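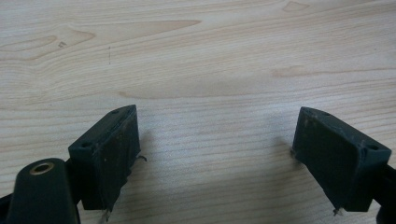
Pale wood tabletop, with a thin scratch across the grain

Is the Talten oil treatment plan worth paying for?
Posted 8/9/21 in Furniture & Finishes

I'm about to order a dining table from Frerichs and the store keeps pushing the Talten care plan. It costs 200 dollars and covers one visit a year for three years, plus a bottle of their oil. The salesman told me the finish will "fail" without it. I've owned wood tables all my life and none of them failed. Is there anything in this plan besides a guy with a rag?

mapleandmud
I'd want to see the terms before I believed a word of it. When I bought mine, the plan left out scratches, heat marks, water rings and "natural variation in the grain," so I asked what was left and got a brochure.

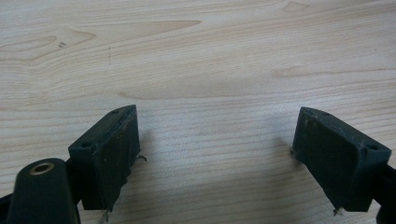

The other thing to ask is what finish the table has now. If it's lacquer or polyurethane, oil won't soak in. It'll sit on top and get sticky until you wipe it off. Plenty of tables sold as "natural" have a clear coat on them. Put a drop of water on the underside, where there may be bare wood, and another on the top, and compare. If the top one just beads up and sits there, I'd keep my money.

If it really is an oiled top, a can of plain hardwax oil ran me 34 dollars and I've still got most of it. Try it underneath first. Lay the used rags out flat outdoors to dry, they can catch fire in a heap.

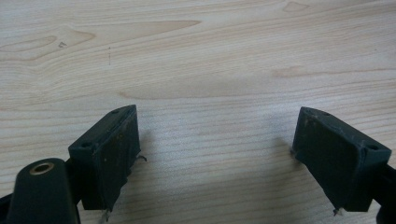 prerness_pete
Got the plan. Guy came once in December, was here maybe ten minutes. Never heard from them again. Save the 200.

oldshellac
I don't think it's a total scam. My sister had the Mivum version and they did fix a white ring for her, no argument. But she paid 300 and I'm not convinced the ring wouldn't have come out with a little patience. Get the exclusions in writing, and ask if you can add the plan later. Mine said yes once I was halfway out the door.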